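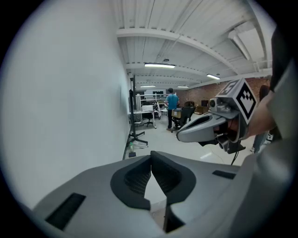

Come and help us run the Selden hall

Soliman House is looking for two part-time hall hosts to look after the Selden hall, our big upstairs room at the back of the building in Muncombe. If you like people, don't mind moving a chair or two, and take some quiet pleasure in a room that is ready when folks walk in, we would love to hear from you.

For those who haven't been up to see us yet, the hall is a plain, friendly sort of place with white walls, a ribbed metal ceiling, long fluorescent lights and a stretch of red-brown brick at the back that everybody seems to fall in love with (we did too, when we took the lease). Groups rent it by the morning, the afternoon or the whole day. We get dance classes, choir practices, craft fairs, workshops, the odd birthday party, and once a very long and very cheerful wedding rehearsal. No two weeks look alike, and that is a big part of the fun!

What you would be doing

Mostly you'd be the friendly face of the room. You would open up, turn on the lights, say hello to whoever has booked and show them where things are. Between bookings you'd sweep the floor, stack or set out the chairs according to the sheet by the door, wipe down the folding tables and take the trash to the yard. At the end of the day there is a short walk-around to check that the lights are off and that no one's coat or casserole dish has been left behind. Coats go in the lost-and-found cupboard on the landing. Casserole dishes get a phone call.

We keep our bookings in Boteo, the same calendar the front desk uses. It takes an afternoon to learn and we'll sit with you while you do it.

Hours and pay

Each post is 14 hours a week, split over 3 shifts, and we do our best to fix the pattern a month ahead so you can plan the rest of your life. Some shifts are in the evening. You'll be paid hourly at the house rate, which we are happy to tell you over the phone, and you get paid leave in proportion to your hours. We close the hall for two weeks every July to repaint and catch up on repairs, and you are welcome to join in with a brush for extra pay or to go to the beach instead.

Who we're hoping to meet

You don't need experience in this kind of work. We'd like someone patient and on time, comfortable lifting up to 30 pounds, and able to manage the stairs several times in a shift. If you've worked in a school, a church kitchen, a theater or a busy store, do say so, but please don't be put off if you haven't.

How to apply

Write us a letter or an email, a page at most, telling us a little about yourself and which evenings you can work. Drop it at the front desk or send it through the contact form on this site by Oct 17, 2025. We'll invite people in for a chat of 30 minutes and a look around the hall, with coffee.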